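Spring check of a rented holiday flat: my list with comments

By Mareike Harms
April
4 min read

The flat in Toromstead has been let to guests for three seasons. Every spring, before the first booking, I go through the same list. I write OK, REPAIR or WATCH behind each point, and a comment if the one word is not enough. The list of this year is printed here as I filled it in, only the phone numbers are removed.

ENTRANCE AND STAIRS

1. Front door closes and locks without force – OK. The lock was oiled in autumn.
2. Handrail is firm over the full length – REPAIR. The lowest bracket moves when I pull on it. Smits will come with longer screws. Until then there is a note for guests on the door.
3. Light on the stairs comes on by itself – OK.
4. Door mat lies flat – WATCH. One corner is beginning to curl. I turned it round, but it will curl again.

SMOKE, GAS AND FIRE

5. Smoke alarm in the hall, test button – OK.
6. Smoke alarm in the bedroom, test button – REPAIR, done the same day. It gave only a weak sound. New battery, tested twice.
7. Carbon monoxide alarm near the boiler – OK. Please read the date on the back and not only press the button. The alarm can still beep when its sensor is too old.
8. Fire blanket hangs where a person can reach it – OK. Last year it hung directly over the cooker, which was my mistake. You would need to reach through the flames.
9. Boiler service paper – OK. The paper from Clakus is in the blue folder.

WATER

10. Hot water at the kitchen tap – WATCH. I measured 17 degrees at the start, and it needed a long time before it was properly hot. I have asked Clakus if the pipe can be insulated.
11. Taps not used in winter are flushed – OK. I let every tap run for five minutes, the shower too, with the window open.
12. Under the sink is dry – OK. I put a sheet of kitchen paper there overnight and it had no spots in the morning.

ELECTRICITY

13. Safety switch trips with the test button – OK.
14. Sockets sit tight in the wall – REPAIR. The one behind the bed is loose. It is switched off at the fuse box and covered with tape.
15. Kettle and toaster, cables without damage – OK for the toaster. The kettle is a Pluno and the cable was brown near the plug, so I have thrown it away. A new one costs around 20 pounds and I will not discuss this with myself.

KITCHEN AND TABLE

16. Table stands without moving – OK. I lean on each corner with both hands. 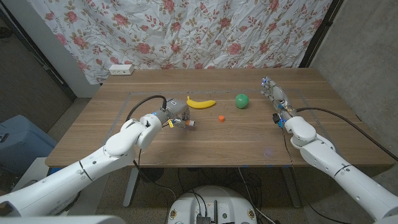

Screws under a table top become loose in winter when the heating is low, so I go round them once with a hand screwdriver. Do not use an electric one, it is too strong for old wood.

17. Chairs – WATCH. One chair makes a noise when you sit back. It is in the bedroom now, where it only carries clothes.

WINDOWS

18. Upstairs windows have the child catch – OK. The bottom edge of the bedroom window is 95 cm from the floor, but a child can climb on the bed, and so the catch stays on.
19. Blind cords are tied up high – REPAIR. One hook is missing. I have written it on the shopping list.

Still open: points 2, 14 and 19. I will go back when Smits has been there and write the result behind each point.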